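Sorting small parts on the bench: which tips hold up

Every workshop page tells you to buy more storage. I have read a fair few of them and bought a fair amount of the storage, and I'm no longer convinced. Most of what gets sold as organisation is furniture for parts you will never use again. What follows is what I still do after giving the usual advice a proper go.

Drawer cabinets

The wall cabinet with dozens of little clear drawers is the first thing anyone recommends. Mine is a Skotport with 31 drawers. It is good for screws and washers, and I would not part with it for those. For anything with a wire attached it is hopeless. The lead catches on the drawer above, you tug, and the connector takes the strain. If a part has a tail, keep it out of a drawer.

Labels

Jonas Rainer swears by a label printer. I borrowed his for a month and ended up with beautifully labelled boxes of the wrong things. Masking tape and a felt pen do the job, and you can peel the tape off when the contents change, as they will. Label the end that faces you, not the lid. Lids wander.

Trays on the bench

Open trays are the one bit of kit I'd defend, and only while a job is going on. Shallow ones, so you can see the bottom, and one kind of part to a tray. Don't stack them with anything inside.

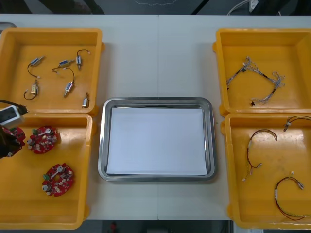

Leads are where most sorting systems fall down. The tidy-minded will tell you to coil each one and fix it with a twist tie, and I did this for a whole winter before noticing that I spent longer undoing ties than doing repairs. Solenoids with a short pigtail, like the six in the upper left tray, can simply lie with their wires going whichever way they please, provided the tray isn't crammed. Circuit boards want a tray to themselves, and the three round red ones have theirs just below. A steel tray in the middle, between the yellow ones, is easy to pick out when you reach across. Long leads are another matter and I do still tie those.

The magnetic mat

Engelbert Zaugg gave me a Plillon mat and I wanted to like it. It holds steel screws and lets brass ones roll off, so you need a pot for the brass anyway. A saucer does both.

Foam inserts

Cutting foam to the shape of each tool looks smart in photographs. Then you replace a pair of pliers with a slightly fatter pair. Skip it unless you carry the box about.

A pale worktop

I doubted this one and was wrong. A dropped grub screw shows up on white and vanishes on brown. Paint will chip, so an old melamine shelf laid over the bench is a cheaper way to find out if it suits you. Watch for the join if you use two pieces: run tape along it or small springs will find the gap.

Clearing up

Give it 7 minutes at the end, with the radio on. Anything you can't name goes in one tin, and when the tin is full you tip it out and throw away most of it. Mine was last emptied in July.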